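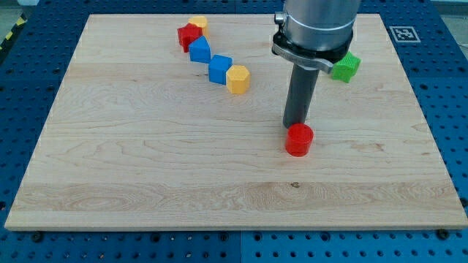 La jeune société Prantl propose depuis novembre un kit d'initiation à la manipulation robotisée, baptisé Kongate, et nous avons pu passer un long après-midi avec lui à l'atelier partagé de Grurnley. Autant le dire tout de suite : on s'est régalés ! L'idée de départ est simple et même un peu vieille, apprendre à un bras à pousser des objets sur un plateau, mais elle est ici servie par un logiciel d'une clarté rare et par un matériel qui supporte les maladresses. L'outil, une longue tige gris foncé, descend à la verticale au-dessus d'un petit cylindre rouge posé sur la planche de bois, et tout l'exercice consiste à décider où l'approcher, à quelle hauteur et dans quelle direction. Les autres formes, cubes, prisme hexagonal jaune, bloc bleu au sommet en pente, servent tour à tour d'obstacles ou de cibles.

Le kit ne comprend pas de bras. Prantl vend un ensemble d'outils, les pièces à manipuler, des repères visuels à imprimer ou à commander tout faits, et surtout le logiciel, Zillbridge, qui fait le lien entre la caméra, le bras et vos scripts. Il faut donc déjà disposer d'une machine, ou travailler dans un lieu qui en prête une. À Grurnley, l'installation nous a pris une petite heure, câblage compris, et la moitié de ce temps est passée à chercher le bon jeu de vis pour la table.

**Pousser, c'est plus difficile que prendre**

On croit souvent que la saisie est le grand défi. Essayez de pousser un cylindre en ligne droite sur du bois avec une tige ronde, vous changerez d'avis au bout de trois tentatives. Le contact est étroit, la pièce pivote, part de côté, et le bras continue gentiment sa trajectoire dans le vide. Zillbridge propose pour cela un mode pas à pas que nous avons adoré : à chaque petit déplacement, le logiciel regarde où se trouve la pièce, affiche l'écart avec la position prévue et suggère une correction, que l'on peut accepter, modifier ou ignorer. On voit littéralement son erreur grandir, puis diminuer (quand tout va bien).

Amber Jansen, qui a rédigé le livret d'exercices, était sur place pour la démonstration. « Je voulais que les gens se trompent vite et qu'ils comprennent pourquoi, raconte-t-elle. Dans la première version, le programme corrigeait tout seul. Les élèves réussissaient le premier jour et ne savaient plus rien faire le deuxième. » Elle a donc retiré une bonne partie des automatismes, quitte à rendre les deux premières leçons un peu rugueuses. Nous confirmons pour la rugosité, surtout à la leçon 2, où la consigne sur le changement de repère mériterait un schéma de plus.

**Un livret copieux**

Le livret compte 129 exercices, du simple aller-retour au-dessus du plateau jusqu'au tri par forme avec contournement. Les énoncés sont courts et bien écrits, et laissent de la place. Celui qui nous a occupés le plus longtemps demande de former une chaîne de blocs en diagonale, puis d'amener une dernière pièce au contact sans déranger les autres. Sur le papier, deux lignes. En pratique, nous y avons laissé une bonne partie de la pause-café, et quelqu'un a fini par crier de joie au fond de l'atelier.

Les formes ont été choisies avec soin. Un cube se pousse bien à plat et très mal par le coin ; un prisme hexagonal pardonne davantage, mais se met à tourner dès qu'on touche une arête ; le cylindre n'a pas d'orientation à corriger, et on découvre que cela ne le rend pas plus docile. Les couleurs franches aident évidemment la détection. Un chapitre entier invite d'ailleurs à s'en passer, en convertissant l'image en niveaux de gris et en ne travaillant que sur les contours. C'est le plus beau chapitre du livret, et celui où nous avons eu le plus d'échecs.

Les fichiers des pièces sont fournis pour l'impression 3D, avec le droit de les modifier dans un cadre pédagogique. Bonne nouvelle pour les ateliers qui perdent un bloc par trimestre !

**Ce qui nous a moins plu**

L'étalonnage de la caméra reste capricieux. Le logiciel réclame que le repère soit entièrement dégagé, et si le bras passe devant pendant la mesure, on recommence depuis le début, sans message bien clair. Prantl dit préparer une reprise automatique pour la prochaine mise à jour. La documentation française est complète pour les exercices, mais les messages d'erreur, eux, sont encore en anglais. Enfin, la liste des bras compatibles est courte, et il vaut mieux la consulter avant de sortir la carte bancaire.

On aurait aussi aimé un vrai mode à plusieurs. Pour l'instant, un seul poste peut envoyer des commandes, les autres regardent. À deux, on se relaie et c'est très agréable. Avec un groupe plus nombreux, il faut prévoir une activité à côté, par exemple le simulateur, assez sommaire mais fidèle pour les trajectoires.

**Prix et disponibilité**

Le kit Kongate est affiché à 556 euros, licence Zillbridge comprise pour un poste, sans limite de durée. Le livret seul peut être téléchargé gratuitement, et nous conseillons de commencer par là : on peut faire une partie des exercices sur le simulateur et se rendre compte du niveau. Comptez quelque 2 semaines de délai pour la livraison, un peu plus si vous demandez les repères rigides à la place des planches à imprimer.

L'atelier de Grurnley garde le kit en prêt jusqu'à la fin de l'hiver, sur réservation, en fin de journée. Amber Jansen y reviendra pour une séance consacrée au chapitre sur les contours. Nous y serons, avec notre cylindre et une revanche à prendre sur l'exercice de la diagonale.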